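Projects > Stundia > Progress reports > February

Reading time: 2 minutes

Stundia simulated cell: progress report to Prendov, February

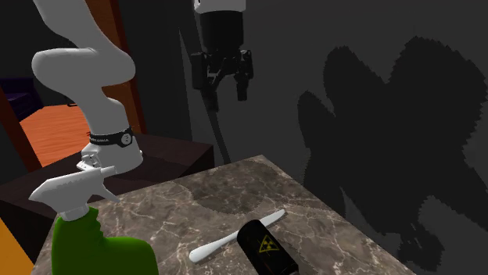
We have had a very good month. The cell now starts cleanly from the saved setup every time, and the jobs that used to eat our mornings (re-seating the grippers, chasing table heights) are down to a short routine that anyone at Haworth can run.

Setup
Both arms have been re-mounted in the model with their bases fixed to measured positions. Before this, the black parallel gripper drifted a little after long runs, and we were correcting it by hand. We traced the drift to a rounding fault in the mount file, fixed it, and then ran 3000 resets overnight. The gripper came back to its start pose on every one of them! I was so pleased I ran the check script again just to look at the output.

The marble table has a new collision surface. Small things laid flat on it, such as the table knife, used to shiver or sink slightly before an arm got near them. They now settle properly, even with another object resting across them.

Upkeep
We have written a maintenance sheet for the cell, two pages long, covering joint limits, finger friction and the cable on the black gripper. The cable model is still the fussiest part. It behaves well at normal speed but can snag if the arm swings back quickly, so for now we cap that move. Parnident have sent us a newer cable solver and the early tests look lovely.

Faults still open
Shadows on the back wall come out with stepped, blocky edges. It makes no difference to the arms, but it does matter for the camera work later in the year. We know which setting to raise and are weighing it against render time.

Spending
We used 400 hours of computing time, within the amount agreed. No new licences were bought.

Next month
Swap in the Parnident solver, lift the speed cap if it holds, and repeat the overnight resets with more clutter on the table. We would also love to show you the cell running, and a call any time after 2 pm suits us.

We use cookies to remember your settings. Accept | Manage choices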